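Capítulo 3. Abrir la torre y ordenar lo de dentro

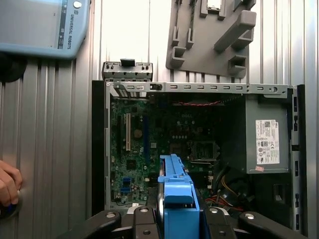 En el capítulo anterior dejamos el equipo desenchufado y sobre la mesa, así que ahora viene lo que a mí más me gusta, que es meter mano. Yo escribo esta guía para los que habéis comprado una torre de segunda mano en Drellmont (o la habéis heredado de una oficina, que viene a ser lo mismo) y queréis dejarla lista para guardar copias de seguridad, fotos y lo que os apetezca. No hace falta saber electrónica. Hace falta un destornillador de estrella, un poco de luz y no tener prisa.

Mi torre es una Silico 1916, de esas de oficina, negra por fuera y con el metal sin pintar por dentro. Si la vuestra es una Silico 2094 los pasos valen igual, solo cambia el cierre de la tapa, que lleva palanca en vez de tornillos. En otras marcas ya es cuestión de mirar un rato y probar con cariño.

3.1 Antes de tocar nada

1. Apagad el interruptor trasero de la fuente, si lo tiene, y quitad el cable de la pared. Los dos. Yo solo hacía lo primero y un día me llevé un buen susto.

2. Pulsad el botón de encendido unos segundos con todo desenchufado. Así se descarga lo que haya quedado dentro.

3. Tumbad la caja con la tapa lateral mirando hacia arriba. Si la mesa se raya con facilidad, poned una toalla vieja debajo, pero de las finas, que las de rizo sueltan pelusa.

4. Tocad una parte metálica de la caja que no esté pintada. Repetidlo cada vez que os levantéis a por un café, ¡y os vais a levantar!

PRECAUCIÓN: la fuente de alimentación no se abre nunca, ni siquiera desenchufada. Es el bloque gris con la etiqueta llena de símbolos y letra diminuta. Si hace ruido o huele raro, se cambia entera.

3.2 Quitar la tapa y reconocer el terreno

1. Sacad los tornillos de atrás y dejadlos en un platito. Yo uso la tapa de un bote de mermelada, que tiene borde y no se escapan.

2. Deslizad el lateral hacia atrás un par de dedos y levantadlo. Si se resiste, un golpecito con la palma y suele ceder.

3. Haced una foto con el móvil antes de mover un solo cable. De verdad, hacedla. Luego uno jura que se acuerda de dónde iba cada cosa y no se acuerda de nada.

4. Localizad cuatro cosas: la placa base (en mi caso verde), el zócalo del procesador, que es el cuadrado con su marco metálico y su palanquita al lado, las ranuras de expansión alargadas y el manojo de cables de colores que sale de la fuente.

NOTA: la palanquita del zócalo se queda como está. En esta guía no vamos a cambiar el procesador y moverla por curiosidad solo trae disgustos.

3.3 Limpiar el polvo

A mí me relaja muchísimo este paso (ya sé que soy rara).

1. Empezad con una brocha suave y seca por las esquinas de la caja, siempre hacia fuera.

2. Seguid con aire comprimido a ráfagas cortas y con el bote derecho. Si lo inclináis puede escupir líquido frío, y encima de la placa no lo queremos.

3. Si hay ventiladores, sujetad las aspas con un dedo mientras sopláis.

4. Pasad un paño de microfibra por el metal y por el plástico de la carcasa. Por la placa no, que los componentes pequeños se enganchan en las fibras.

La marca del paño da igual. Yo gasto los Fakir, que vienen en paquete y se lavan bien, pero con un trapo de gafas limpio se apaña cualquiera.

3.4 Las chapitas traseras

Si vais a añadir una tarjeta, hay que quitar la chapa que tapa el hueco de su ranura. Son esas tiras metálicas estrechas que van en la parte de atrás de la caja.

1. Comprobad primero en qué ranura va la tarjeta, porque la chapa que toca es la que está a su altura y es facilísimo quitar la de al lado.

2. Soltad el tornillo o la pestaña y tirad hacia arriba, recto.

3. Guardad la chapa. Si algún día quitáis la tarjeta, conviene volver a tapar el hueco para que no entre polvo.

CUIDADO con los bordes, que cortan. Yo llevo una tirita en el pulgar mientras escribo esto, para que os hagáis una idea.

3.5 Preparar la bandeja del disco

Yo monto los discos en bandejas Zendell de plástico, que encajan a presión, pero cualquier bandeja de la medida de vuestro disco sirve.

1. Probad la bandeja vacía en la bahía antes de poner el disco. Tiene que entrar suave y hacer clic.

2. Sacadla otra vez, abrid un poco los laterales y colocad el disco con los conectores hacia el lado abierto.

3. Comprobad que los pivotes han entrado en los agujeros laterales del disco. Si uno se queda fuera, la bandeja cabecea y vibra, y luego os pasáis la noche oyendo un zumbido.

4. Agarrad la bandeja por el asa y empujad con firmeza hasta el fondo. Si no llega, no forcéis: fuera, mirad si hay un cable cruzado y otra vez.

NOTA: no apoyéis la bandeja con el disco sobre la placa mientras buscáis sitio para los cables. Dejadla aparte, en la mesa, encima de algo blando.

3.6 Ordenar los cables

1. Separad los que vais a usar de los que sobran. De la fuente salen muchos y casi nunca hacen falta todos.

2. Doblad los sobrantes en zigzag y sujetadlos con una brida de velcro. Las de plástico también valen, aunque luego hay que cortarlas y siempre pasa cerca de un cable bueno.

3. Llevad los finos, los trenzados, pegados al borde de la caja y sin tensarlos. Si alguno queda tirante, dadle un rodeo más corto.

4. Conectad el disco: primero el cable de datos, después el de corriente. Los dos tienen una sola posición.

5. Repasad que ninguno roce un ventilador y comparad con la foto del móvil.

Todavía no pongáis la tapa. Yo prefiero hacer el primer arranque con la caja abierta y las manos lejos, y eso lo vemos en el capítulo 4. El bote con los tornillos, mientras tanto, en un sitio donde no lo vuelque el gato.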